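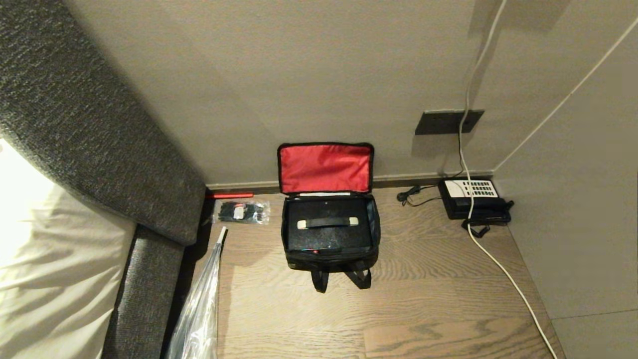

Drernura planner update promises fewer stalls in cluttered rooms

Flandport has released version 2 of Drernura, its motion planning software for robot arms, and says the new code copes better with the mess of a lived-in room. Buyers may want to wait for someone else to check.

The main change is in how the planner treats things it can't sort neatly into "solid" or "free space." Clear plastic, loose cable and hanging straps all give depth sensors trouble. The old version tended to mark the whole area as blocked and stop. The new one keeps a score for each doubtful patch and plans a slower path past it.

Flandport says that in its own runs the arm stalled in 37 of 189 attempts to reach into an open bag on the floor. It gave no matching number for the old version, which makes the claim of "fewer stalls" hard to weigh. It also didn't say how many stalls a person had to clear by hand. 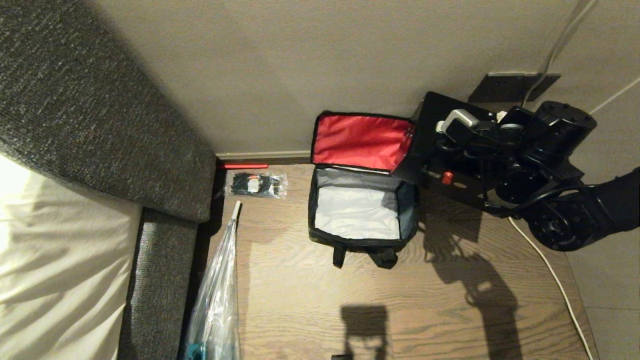
Speed is another open question. The release notes say replanning takes more than 20 milliseconds when straps or cords are close to the gripper, but give no upper limit. A planner that pauses for half a second each time a strap confuses it is safe enough, and not much use to anyone waiting on it.

Sikder, which makes a rival planning package, published its full logs with its last release. Flandport has put out only a summary table, and says logs will follow in June.

The update is free for current license holders. Support for the Postia simulator, promised with the last version, is again listed as "planned."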